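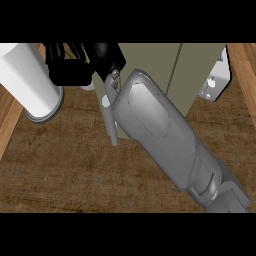

4. Recording gifts, payments and hospitality

4.1 Before you begin

The Lillum register is used by all editorial staff, including freelances on contract for more than 15 days. Entries are read by the standards desk and cannot be deleted once submitted. You will need your staff login and the name of the person or firm that made the offer.

Record every offer, including those you refused.

4.2 Making an entry

1. Sign in to Lillum and select New entry.
2. Choose the type of offer: gift, travel, meal, cash or other.
3. Enter the name of the giver. Where a public relations agency acted for a client, enter both.
4. Enter the value in pounds. If the value is not known, give an estimate and tick Estimated.
5. State whether the offer was accepted, returned or refused.
6. Link any story, published or planned, in which the giver has an interest.
7. Select Submit. A reference number is shown at the top of the page – keep a note of it.

Note: Travel paid for by an event organiser must be entered before departure. Entries made afterwards are marked late and passed to Davoud Najafi.

Note: Offers worth more than £300 are held until a senior editor has signed them off. Sign-off normally takes up to seven working days.

CAUTION: Do not accept cash or vouchers in any amount. Envelopes handed out at press conferences must be returned unopened and entered under Cash.

4.3 Requests to remove or withhold a story

1. Do not discuss payment, advertising or sponsorship with the person making the request.
2. Select Report an approach from the main menu.
3. Attach all emails and messages in their original form.
4. Add the names of any colleagues who were present.
5. Submit the report on the day of the approach.

CAUTION: Advertising staff must not be copied into a report. Reports are seen only by Shoshana Begay and Helmut Steinbach.

4.4 Correcting an entry

Open the entry and select Add correction. The first version stays visible beneath it. Corrections made after 17 days need the approval of the standards desk.

Section last revised June 19, 2018.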